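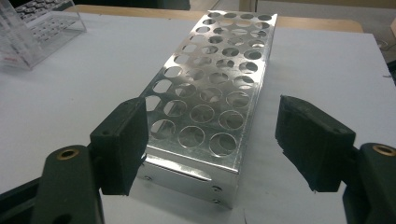

The 40-hole aluminum rack, end panel toward the reader.

Ondden Teaching Laboratories
Bench Supplies Group
Minutes of the meeting held 24 March 2021

Present: the chair, the lab manager, the stockroom lead, two teaching staff, one member from purchasing, the note taker.
Apologies: the safety officer.

1. Minutes of the last meeting
Accepted with one change. Under item 4, "racks are to be replaced" should read "racks may be replaced, subject to a quote." The stockroom lead said that nothing had been agreed and that the earlier wording had already been repeated in two emails as if it had. The note taker will send out the corrected page.

2. Matters arising
The labels for the acid cupboard have come and are the wrong size. Purchasing will send them back. The chair asked how the wrong size was ordered. The order form had the right size on it, so the fault is with the supplier, and purchasing does not expect an argument.

The drying cabinet on the upper floor still has the door that swings open. Carried over again.

3. Test tube racks: proposal to change over to aluminum
The lab manager spoke to the proposal. The teaching labs now use a mix of wire racks with a plastic coating and older molded ones. The coating on the wire racks is splitting, and students pick at it. The proposal is to move all teaching benches to the Celtar aluminum rack, forty holes in four columns of ten, at a quoted total of $2,195 including delivery.

A sample was looked at. It is bare brushed sheet metal with a second perforated plate under the top one. The end panel is held with small screws, and the top plate is folded down along the side.

Points raised:

The stockroom lead was not persuaded. The supplier's sheet calls the rack "maintenance free." Anything put together with screws has to have the screws checked, and the sheet does not say what the screws are made of. If they are plain steel they will rust long before the rest of the rack shows any wear. The lab manager agreed that this should be asked.

One of the teaching staff asked about the lower plate. Looking down from above, its holes do not line up exactly with the ones in the top plate. The lab manager thought this was only the angle you look from. The teaching member said that might well be so, but wanted to see a tube go into a corner hole and stand straight before money was spent. No tubes had been brought to the meeting. The chair said this was a pity.

The other teaching member asked why a forty-hole rack was wanted at all. First-year practicals use about 5 tubes per pair. A rack that long takes up bench space and invites students to spread their work through it and lose track of which tube is which. The lab manager replied that one rack could be shared by a whole bench. The teaching member said sharing had been tried with the reagent bottles and the results were known to everyone present.

On cleaning, the supplier's sheet says "wipe clean." It was pointed out that a cloth will do the top plate well enough but cannot get at the lower one without a good deal of poking. Spills go down through the holes. The stockroom lead asked whether the racks could go through the glassware washer. The sheet is silent on this. Bare aluminum does badly with strong alkaline detergent, and the washer uses one. If the racks have to be washed by hand, the time for that belongs in the cost and is not there now.

The same goes for spills in use. The second-year practicals use both dilute hydrochloric acid and sodium hydroxide, and neither is kind to aluminum. The lab manager said splashes would be small and could be rinsed off. The stockroom lead said that was the plan for the balances too.

In favor, it was noted that the metal racks will not crack when dropped, have no coating to peel, and can go in a warm oven to dry. The group accepted these points, with a note that the current racks are seldom dropped and never put in an oven.

The chair asked for a comparison. Purchasing has one other quote, from Dirnow, for a coated steel rack at a lower price, but the quote leaves out delivery and gives no hole size. It was not thought good enough to compare with anything. A Marquez polypropylene rack was mentioned, and purchasing will ask for a price.

Decision: no order for the full set. The group will buy 3 of the aluminum racks, if Celtar will sell them singly at the quoted rate, and use them in one teaching lab until the end of September. The stockroom lead asked that the trial be written up by someone other than the person who proposed it. Agreed.

Actions:
Lab manager to ask Celtar about screw material, hole size, and detergent.
Lab manager to fit tubes in the sample, corner holes included, and report.
Purchasing to get a full quote from Dirnow and a price from Marquez.
Stockroom lead to keep a record of washing time during the trial.

4. Space in the glassware room
Short discussion. The shelf set aside for racks is 5 inches too shallow for anything long to be stored end-on. Whatever is bought would have to go sideways, and then fewer fit. The lab manager had not measured for this and will do so.

5. Any other business
The request for colored tape was turned down. There is a full box of it behind the pipette tips.

Next meeting: to be set once the replies from suppliers are in.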